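Lobo tiered shelf - review by Garnet Penner

I bought the Lobo in June for my seed-growing kits, which had taken over a windowsill. It has a wooden frame in an orange-brown finish, with clear ribbed shelves. 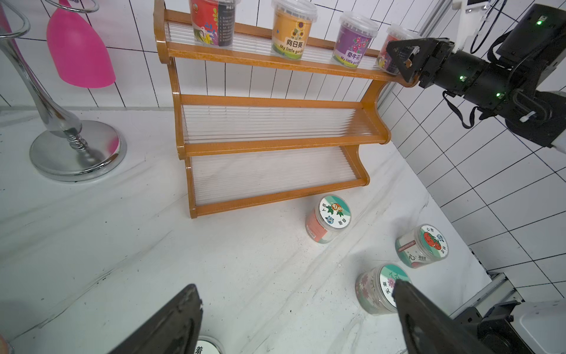 Putting it together took 92 minutes, mostly because two of the screw holes needed clearing out. The rails have rounded ends, so nothing catches on a sleeve.
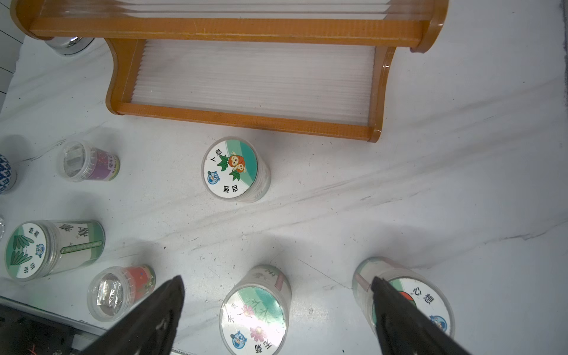
The ribs let crumbs of compost drop through to the shelf below - a quick brush sorts it.

What fits
Four lidded growing cups sit along the top in a row. My jars go lower down.

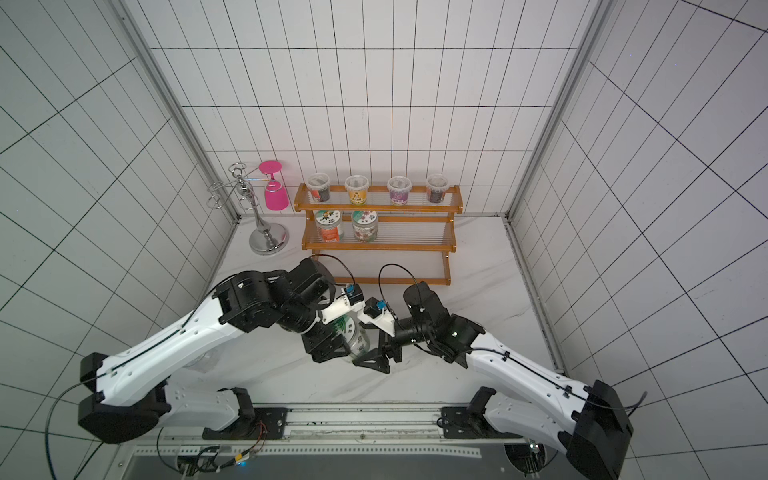 What doesn't
Tall pots. I also find small tubs slide a little on the rods if you knock the frame. 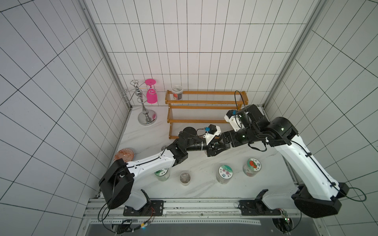
Verdict
7 out of 10. Good for kits and jars, dear for its size.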